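Fórum Vizinhos de Belham > Cidade e direitos > Multas por dormir no carro, alguém percebe isto?

ruadomeio
Boas. O regulamento novo entrou em maio e agora quem dorme dentro do carro na via pública leva multa. 40 euros a primeira, à segunda podem rebocar. Conheço gente do parque da Plomeck que vive assim, trabalham, têm miúdos na escola até. Alguém leu o texto todo? Eu só consegui abrir as primeiras páginas, o pdf do site da câmara vem cortado.

tertulia_2
Li. O artigo 12 é o que interessa. Fala em "permanência noturna em veículo com fins de habitação". Não define o que é fins de habitação. Um cobertor no banco de trás chega? Ninguém explica.

norte_a_sul
Eu moro em frente ao parque e vou ser chato. Lixo, geradores ligados até tarde, discussões de madrugada. Não acho justo quem paga IMI levar com isto e ainda ser o mau da fita. Qualquer coisa tinha de se fazer.

ruadomeio
Qualquer coisa sim. Multar quem não tem dinheiro para uma renda é que não percebo. Paga com quê?

norte_a_sul
Então e a solução é deixar andar? A sério que pergunto.

gatapreta
A solução era o abrigo da Flernel que prometeram há que tempos. Fui lá perguntar por causa duma pessoa de familia. Lista de espera, e não aceitam casais juntos, nem cães. Mandam ligar todas as manhãs a ver se há cama. Quem trabalha de manhã liga quando?

tertulia_2
Isso do abrigo cheio é importante. Se não há cama disponível a multa devia cair, digo eu. Não sou advogado. Mas na reclamação metia isso logo no primeiro parágrafo.

ventoleste
Recebi uma dessas multas. Carro parado, eu a descansar antes do turno, nem vivo ali. Bateram no vidro, pediram documentos, papel na mão. Reclamei por escrito e até agora nada, zero. Guardem sempre a cópia com carimbo de entrada!!

norte_a_sul
Isso já é abuso, concordo. Descansar não é morar.

ruadomeio
Pois mas quem decide a diferença é o agente que lá está no momento. É esse o problema do artigo 12 todo.

ventoleste
Exato. E ao vizinho do carro ao lado não passaram nada. Mesma rua mesma hora.

mosaico
Fui à sessão na Monti sobre isto. Resumo rapido pq estou no telemóvel:
– a câmara diz que não é para "perseguir ninguém", é para "ordenar o espaço"
– não têm números de quantas multas já passaram, ou têm e não quiseram dizer
– quem não paga vai para execução, com custas em cima
– 4 perguntas do público e fecharam, ficou gente de braço no ar
Uma senhora perguntou para onde é que as pessoas vão depois de o carro ser rebocado. Responderam que isso é com a segurança social. Pronto. Saí de lá pior do que entrei. Escrevo o resto qd chegar a casa, tenho umas notas em papel.

Toalha escura nas três:

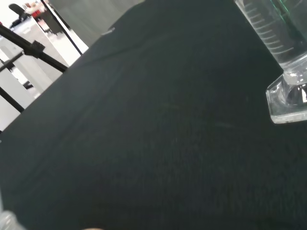
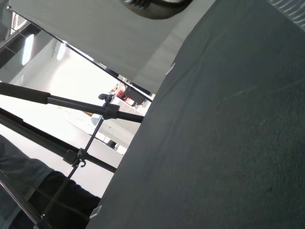
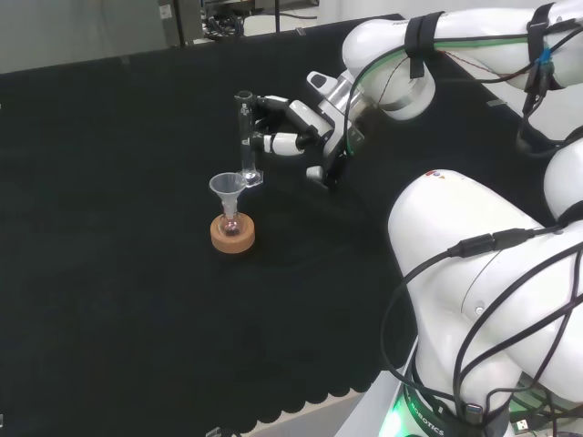 gatapreta
Obrigada por ires, eu não consegui. Disseram alguma coisa sobre o prazo para contestar? É que o papel da multa tem uma data e no site da câmara está outra, e não queria que a minha familia perdesse o direito por causa disso.

mosaico
Disseram que conta a do papel. Mas não ficou escrito em lado nenhum, por isso eu mandava já e não esperava.

norte_a_sul
Também devia ter ido. Mantenho que o parque assim não pode continuar, mas se nem sabem quantas multas passaram então a medida serve para quê. Nem dá para ver se resulta.

tertulia_2
Serve para as pessoas saírem dali e irem para outra freguesia. Daqui a uns meses outra freguesia faz igual. Já se viu isto noutros sítios.

norte_a_sul
Isso é especulação tua.

tertulia_2
É, mas diz-me outro destino possível. Abrigo cheio, rendas como estão, carro rebocado.

norte_a_sul
Casas de banho públicas e contentores a sério no parque já resolviam metade das queixas da minha rua. Isso assino.

gatapreta
Olha, nisso estamos de acordo. E um chuveiro.

ruadomeio
Então fazemos um texto comum? Duas coisas só: suspender as multas enquanto o abrigo não tiver vagas, e casas de banho no parque. Quem quiser mais pede à parte.

ventoleste
Acrescenta anular as que já foram passadas sff. Tenho interesse direto, assumo.

norte_a_sul
Anular todas não. Houve gente avisada várias vezes por causa dos geradores. Rever caso a caso.

ventoleste
Caso a caso demora anos. Entretanto vem a execução e as custas.

tertulia_2
Pode-se pedir a revisão e que a cobrança pare enquanto dura. Não sei se é legal mas pedir não custa. A quem é que se manda isto, presidente da câmara ou assembleia municipal?

mosaico
Assembleia. E ao mesmo tempo à junta. Se for só à câmara fica na gaveta, já me aconteceu com a passadeira.

ruadomeio
Ok. Escrevo um rascunho hoje à noite e ponho aqui. Corrijam à vontade que eu dou erros quando tenho pressa.

gatapreta
Não ponham nomes das pessoas do parque, por favor. Já há quem tenha medo de ir buscar os miúdos à escola por causa disto.

ruadomeio
Claro. Nem nomes nem matriculas.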